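Chapter 7
Setting Up a Household Budget

Most households spend money in small amounts, many times a week, and remember only the large payments. A budget puts both kinds on one page. This chapter explains how to build one from records you already have, and Chapter 8 shows how to adjust it when income changes.

Key terms: fixed cost, variable cost, net income, sinking fund

7.1 Fixed and variable costs

A fixed cost is the same each month. Rent, insurance and loan payments belong in this group. A variable cost rises and falls with use – groceries, fuel and meals away from home are the usual ones.

Consider the Awwad household, a family living in the town of Nernach. In April the family spent $353 on groceries, $122 on electricity and $176 on fuel. None of these figures was planned. The family found them by going through receipts and one bank statement, a job that took about 2 hours.

7.2 Where small costs hide

Meals are the hardest item to track. Food eaten at home is paid for at the store, often along with soap, paper goods and other things that are not food.

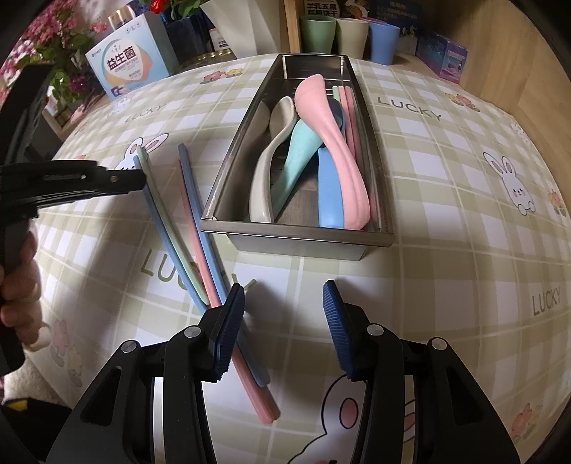

For this reason, many budgets split a store receipt into two lines, food and household supplies. The split does not need to be exact. Use the same rule every month so that one month can be compared with the next, and write the rule at the top of the page.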